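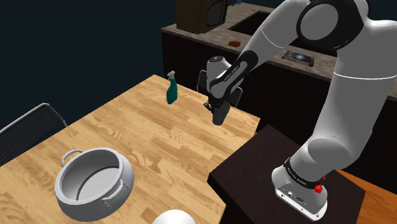 I have been sealing and oiling other people's worktops and tables for the better part of my working life, and if you gave me one wish (just one, and I'd have to be quick before I changed my mind) it would be for people to stop being so frightened of their own furniture. A light wooden table is the worst for it. People fall in love with that pale, clean look in the showroom, and then they get it home and spend the next ten years hovering over it with a cloth, watching every cup that comes anywhere near. I've seen a family of five eating off place mats on top of a tablecloth on top of a felt liner, with a lovely piece of ash somewhere underneath, and not one of them could tell me when they'd last seen it.

Now, I do understand. I'm the one who gets the telephone call when there's a white ring in the middle, and I know how sick people sound about it. Ngaio Sheehan rang me last August from over in Prastlow, nearly in tears, over a mark left by a casserole dish. She had already been quoted £1,184 to have the whole top stripped, sanded back and lacquered, and she wanted to know if that was fair. Well, for the work described it probably was fair. My quarrel was with the work. The mark was in the finish and had hardly touched the wood at all, and a gentle rub with fine abrasive and a bit of oil saw to most of it. She paid me £230, which covered the rest of the top as well and a chair arm the dog had been at.

You'll notice I said most of it. If you get down low by the window you can still find that ring, and I told her so before I packed up. She said she could live with that, and I'm told she now does, quite happily.

This is where I part company with a good many people in my trade, some of them friends. The fashion at the moment is for hard finishes, the sort that sit on top like a sheet of glass, and they are sold as the end of all your worries. They're very good, for a while. The trouble comes when one is finally scratched through, as one day it will be, and you can't mend the scratch without the repair showing, so the whole lot has to come off. Oil is a softer thing altogether and it wants doing again every so often, I grant you, but you can do it yourself of an afternoon with the radio on and an old vest for a rag.

My old teacher, Natália Tichý, used to make us leave a fresh coat 28 days before she'd let anyone put a hot plate down on it, and she'd come and sniff the wood to make sure we hadn't cheated. I'm less strict than that with customers. I ask them to go easy on it to begin with, wipe up spills when they see them, and then please, for heaven's sake, have their friends round.

A table with a few marks in it has been used for what it was made for, and I can't see the shame in that. My own has a scorch at one end from a Christmas pudding and I've had two offers from colleagues to take it out. They mean it kindly, but they can keep their sanders in the van.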